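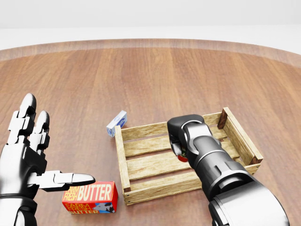
Simulated packing task: groceries, slatted crate, two-armed robot.

Protell is the manipulation test suite developed by Irotmont, a robotics software company based in Simholm. It covers grocery handling with two-armed robots, including cartons, produce and open crates. Each task runs in simulation from 1,000 start layouts, and the results are logged per grasp, per arm and per object.

Irotmont has 11 employees, nine of them engineers. The company was set up to maintain the Gallegos object library and still does. Protell is licensed per site for terms of one or five years. Both terms include the library, the scoring tools and updates. Hardware is not supplied. Custom objects are quoted separately.

Last updated: October 2024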